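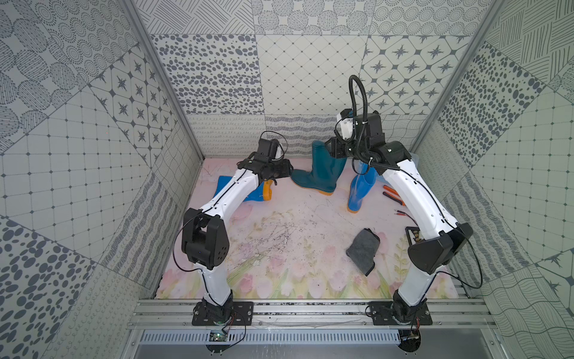 Minutes and Agendas

Mondgate Screen Society — Programming Meeting, July

Opened 7:05 pm. Quorum present. Minutes of the previous meeting accepted with one correction: the licence for the second series of Kwofie covers 3 public screenings, not 2.

1. Television nights
The distributor has confirmed that all 23 episodes of Kwofie are cleared for non-commercial showing in the hall. Files will be supplied with burned-in subtitles for the first series only. The programmer asked whether separate subtitle files could be had for the remainder. Distributor to be asked in writing.

Discussion of running order. Broadcast order puts the harbour episode before the pilot, as it went to air. Production order favoured by most present. Moved that production order be used and noted on the printed program. Carried, one against.

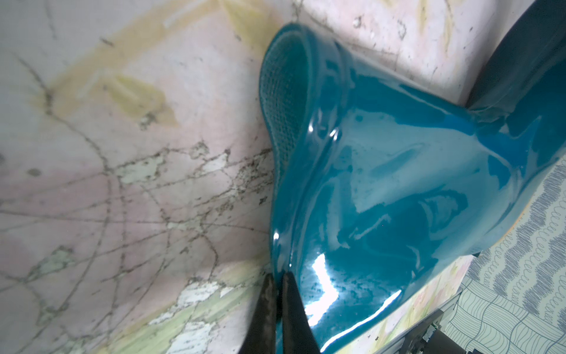 A member asked that the recap at the head of each episode be skipped where two are shown back to back. Agreed, provided the projectionist has the timings beforehand.

2. Luteo retrospective
The colour transfer of Luteo has arrived and was checked through to the end credits. Sound drops to one channel during the courtroom episode. A replacement file has been requested. If it does not arrive before the program goes to print, the episode will be shown as is, with a notice at the door.

3. Finance
Licence fees for the season are set at $3000, of which $2000 is payable on signing. Balance due after the final screening. Payment of the first part approved.

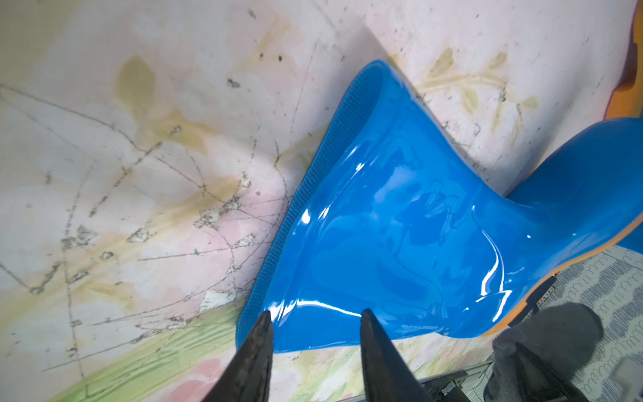

Door price to stay unchanged for members. The guest price was held over — figures from the winter season are still incomplete.

4. Ikatow
Request received to show the feature-length finale of Ikatow on its own. Rights holder will only license it with the preceding two episodes. Total running time exceeds the hall booking, which ends at 10:30 pm. Options are an earlier start or a split over two nights. Deferred.

5. Other business
Catalogue cards for the donated discs are not finished. Region codes to be recorded on each card.

Closed 8:40 pm. Next meeting in August, same room.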